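Staff Resources > Classrooms > Room Checks > Language Rooms

Language Classroom Inspection Checklist, with Comments

Site: Rumasard Language Center, ground floor
Date of inspection: Saturday, August 5, 2023
Previous inspection: June
Result: open for use, 3 items outstanding

Scope

The checklist covers rooms used for beginner and intermediate courses, including the handwriting course and the listening lab. The kitchen and the stairwell are on the building checklist. Mark each item OK, Action, or N/A. Comments are required for every Action and optional otherwise.

1. Exits and occupancy

1.1 Door opens fully and closes without force. OK.

1.2 Occupancy notice posted at eye level. Action. The notice still gives the old limit. The limit for this room is 28 with tables in rows and 20 with tables in a horseshoe. Both figures must appear on the notice.

1.3 Route from the farthest seat to the door clear of bags and chair legs. OK at time of check. Teachers of conversation classes move the chairs for pair work and should return them before the break.

1.4 Evacuation instructions available in the languages taught. Action. The Czech and Portuguese sheets are posted. The Mandarin sheet has been translated but has no pinyin line, so beginners can't use it. Reprint with characters, pinyin, and English.

2. Boards and wall fixtures

2.1 Board does not shift when pressed at the lower corners. OK.

2.2 Edges of the board free of burrs and loose trim. OK. Run a gloved hand along the bottom edge, where students rest their wrists when writing characters at the board.

2.3 Surface clean enough to read fine strokes. Old marker residue makes similar characters hard to tell apart from the back row. Clean with the approved fluid only. Solvent cleaners are not permitted during class hours.
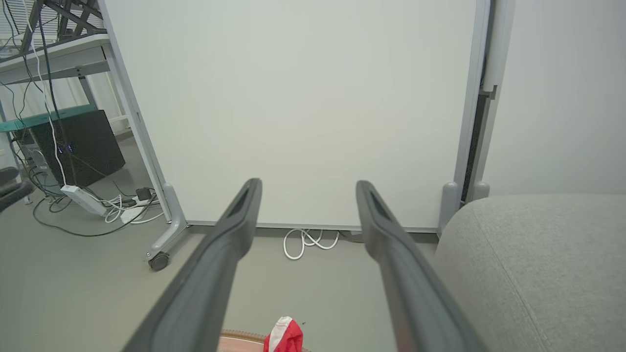

2.4 Markers capped and low odor. OK. Dried-out markers removed.

2.5 Wall charts secured at all four corners. Action. The tone chart is held by two corners only. Refix it with putty. Pins are not allowed below shoulder height in rooms used by the children's course.

3. Electrical and audio equipment

3.1 Listening stations tested and labeled. OK. The Midico headsets carry current labels. Ear pads are wiped after each group, and pads with splits are taken out of use.

3.2 Volume limit set on all stations. OK. The limit is applied in the teacher console and resets when the console software is updated. Check again after every update.

3.3 Cables secured where they cross a walkway. OK. The cover strip near the teacher's desk is worn at one end but still flat. Review at the next inspection.

3.4 Extension cords not linked one to another. OK.

4. Lighting and seating

4.1 Light at the writing tables suitable for copying by hand. OK. Lowest reading 1000 lux, taken at the table surface with the blinds open. Repeat with the blinds closed before the evening course starts.

4.2 Glare on the board checked from both side seats. OK. Adjust the blinds if the teacher or a student reports reflections.

4.3 Chairs stable, with no cracked seats. OK.

4.4 Tables level. OK. Brush practice needs a level surface to prevent ink spills. Folded paper under a leg is not an acceptable repair.

5. Materials storage

5.1 Dictionaries and graded readers stored below head height. OK. The Bartoš readers have been moved from the top shelf.

5.2 Ink bottles closed and kept in a tray. OK.

5.3 Desness flashcard boxes stacked no more than 3 high. OK.

Outstanding items

1.2 Replace occupancy notice.
1.4 Reprint Mandarin evacuation sheet.
2.5 Refix tone chart.

Close each item in the room log with initials and the item number. Items not closed by the next inspection are carried over and marked Repeat.

Related items

Listening Lab: Headset Cleaning Procedure
Room Layouts for Conversation Classes
Brush and Ink Sessions: Setup and Cleanup
Evacuation Sheets by Language
Children's Course: Additional Room Checks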